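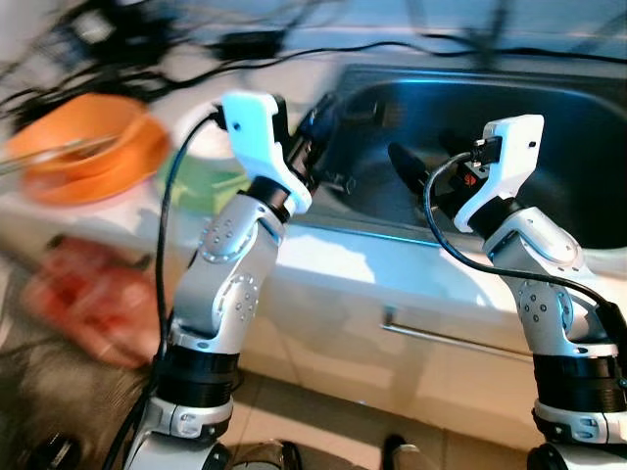

Progress report, February
To: Beverley Haslam
From: Vinh Bùi, Sturnonia

The kitchen work with two arms continues at the sink and counter. In this period we mainly planned the equipment for the next phase.

We ask to move 1,000 dollars from travel to spare parts. It would pay for six pairs of gripper fingers and new cables. Likitz offered delivery in 15 working days. The offer from Grisov is cheaper by 10 percent, but the cables are not included, so Hằng Phí has asked them for a full price.

The second wrist camera set is not ordered yet. Please confirm the transfer by Thursday, then Kári Fogh can place both orders together.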